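Sonholm Tabletop Stand, Black: Review

By Hamidreza Alipour
April 18, 2019

The Sonholm is a small black stand meant to hold one light object upright on a work surface. I bought it to keep cylindrical parts off the table while glue cures and labels are applied. Until now I had used a Sorton clamp base, which holds well but takes up too much room and marks soft plastic.

Assembly takes one screw, driven up through the base into the post. The supplied hex key fits properly. The thread on my unit was clean, and the post sat square to the base when checked against a machinist's square on two sides. The instruction sheet is a single page with a parts drawing and a torque figure that I ignored. Hand tight was enough.

The base has a thin rubber pad bonded to the underside. On a smooth bench it resists sliding well. On a worn table the grip drops, as expected, and any dust on the pad makes it worse. Wiping the pad with a damp cloth restores it. The pad edge on my unit stood slightly proud at one corner and I trimmed it with a knife.

Weight capacity is given as 400 grams. I loaded it in steps up to that value and left it for 30 minutes at full load. The post did not lean by any amount I could measure. Off-center loading is a different matter. With the same weight moved toward the rim, the stand tipped at the first light knock, and the instruction sheet says nothing about this. 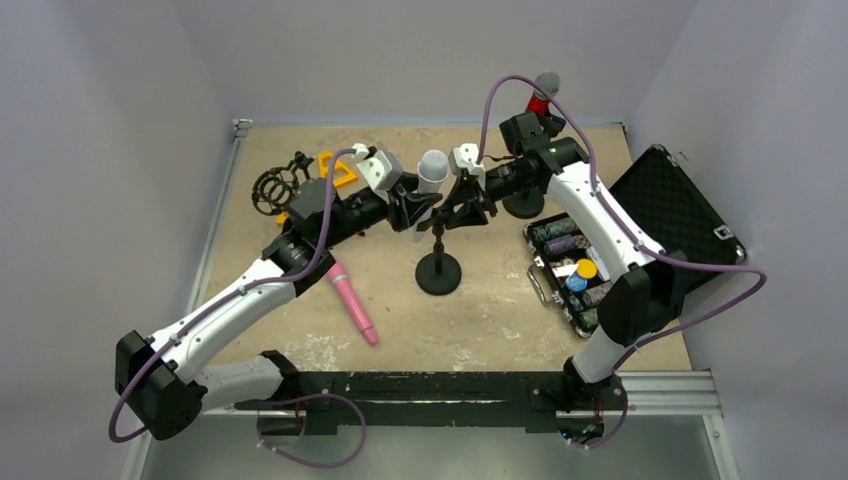 The stand with a translucent white cylinder near the center of the work table.

Most of my use has been with light plastic cylinders in the same general class. These are awkward to place by hand or by tool, given that the walls flex when gripped and the part tends to shift as it is released. A heavier base would help. I added a steel washer under the pad, which lowered the tipping problem noticeably and cost almost nothing. Sonholm should offer this as an option.

The black finish is even and does not throw glare under overhead light. Against a tan table the stand is easy to find, and pale parts stand out clearly against it. After about 4 weeks the finish has two small scratches near the foot of the post, both from the hex key. Isopropyl alcohol did not dull it. Acetone was not tested.

I compared it with the Matubbar mini stand, which is taller and has a wider foot. The Matubbar is harder to tip but flexes at the joint, and its glossy coating picks up fingerprints. For parts that must stay at a fixed height, I prefer the Sonholm. For anything top-heavy, the Matubbar is the safer purchase.

Replacement pads are sold in packs of 2. Mine were ordered direct and arrived in a plain envelope with no part number, so keep the receipt if you need to reorder.

Rating: 4 out of 5. One point off for the light base and the missing note on off-center loads.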